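Open lab day at Odera: a visit to the student robot club

Posted 5/22/21

I drove out to Odera this morning for the open day the robot club puts on at the end of its year, and I'm writing this the same evening while it's all still fresh. If you have a kid who takes apart the toaster, put this one on your list. I had meant to stay an hour and I left when they were stacking the chairs.

The club meets in the old drafting room on the second floor of the technical school. There are 20 students in it this year, split into 3 teams, and each team gets one long bench, one big screen and a shelf. Visitors had to sign up for a time slot and keep their masks on, and they let us in a handful at a time, which meant you could stand right behind a team and ask them things without anyone elbowing you.

The first bench was the Griler team. Griler is their line follower, a low cart on four wheels that has to get around a taped course and stop at a gate. It stopped at the gate twice while I was there and drove straight through it once, and the team cheered louder for that one than for the other two! They keep a paper log of every run. The girl holding the pencil told me they passed run 400 in the spring and had a cake for it.

Next to them was Plarketti, a sorting machine built out of a conveyor belt, a color sensor and a lot of tape. It sorts bottle caps. The belt squeaks terribly. I asked what they would change with more time and got three different answers at once, all of them about the belt.

The third bench had me for most of the morning. This is the simulation team, and what they do is drive a two-armed robot through rooms that exist only in the computer. They call their project Turker. The student at the keyboard explained that the task for the day was "tidy up": find an object, get both arms to it, close a gripper on it, carry it somewhere else. The rooms are put together from a library of walls, furniture and odds and ends, so a basketball can end up on top of just about anything, and the robot has to deal with it. You watch everything from the robot's own point of view, looking out over its white chest with the arms reaching away from you. After a few minutes I caught myself leaning to one side to see past a wall.

They let visitors take a turn, and of course I said yes. It is hard! Each arm has its own set of controls, and while I was concentrating on the left one I let the right one drift. My coach (she can't have been older than fifteen) was very patient and kept saying "small moves, small moves." I never picked anything up. The boy after me, maybe eight years old, had something in the gripper on his second try and was talked out of throwing it.

What I liked best was how they talk about failed runs. Every team has a sheet on the wall with the run number, what went wrong and one guess at why. The Turker sheet had 21 lines on it from this week alone, and the entries are short and funny: "turned too early," "forgot the wall," "forgot the wall again." The older members read these out to the new ones at the start of each meeting - a good habit, I thought, for a lot of grown-up offices too.

A few practical notes. Parking is behind the gym and it's free. The elevator works, but ask at the desk for the key. There was lemonade in the courtyard and a table with old circuit boards the kids could take home. Both of mine came back with their pockets full, so I know what's on the kitchen table this week.

The club starts taking names for next year in June, and they told me beginners are welcome on all three teams. I'm hoping to go back in the fall, when Turker moves on to rooms with more than one door.

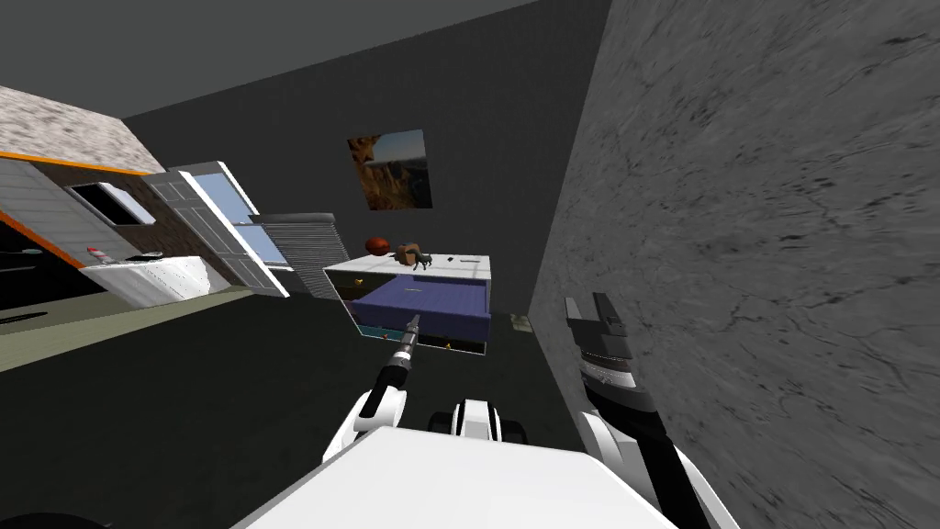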